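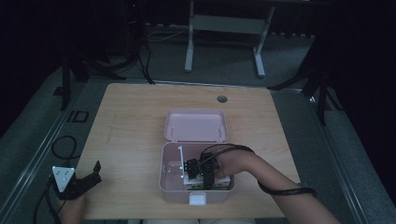 How old do you have to be to vote in the Ternmont town election? Eighteen on the day of the vote, the same as for the state and federal ones.

Print this page | E-mail this page

Sat 21 March

I bring it up because Sơn Hồ, who runs the barber shop on Soltow Street, wants the age dropped to 16 for town races only. He spoke at the council meeting this week. He got four minutes and used all of them. His petition has 665 names on it so far.

I signed it. I wasn't sure I would. At 16 I couldn't have named one person on the council, but I couldn't at 30 either. The kids at the high school ride the buses the council keeps cutting, and most of their parents didn't vote last October. In our precinct the Gustard seat was decided by 94 votes.

Councilwoman Lương asked whether the town can even do this without the state changing its law first. The town attorney said he would look into it and report back. I'd like to read what he writes before I argue with anyone about it.

The other item was the parking meters on Soltow. They put that off again. I left before the public comment on the library roof.

Search this blog
Enter keywords Go

If you want to sign, the sheet is on the counter at the barber shop. You don't have to get a haircut.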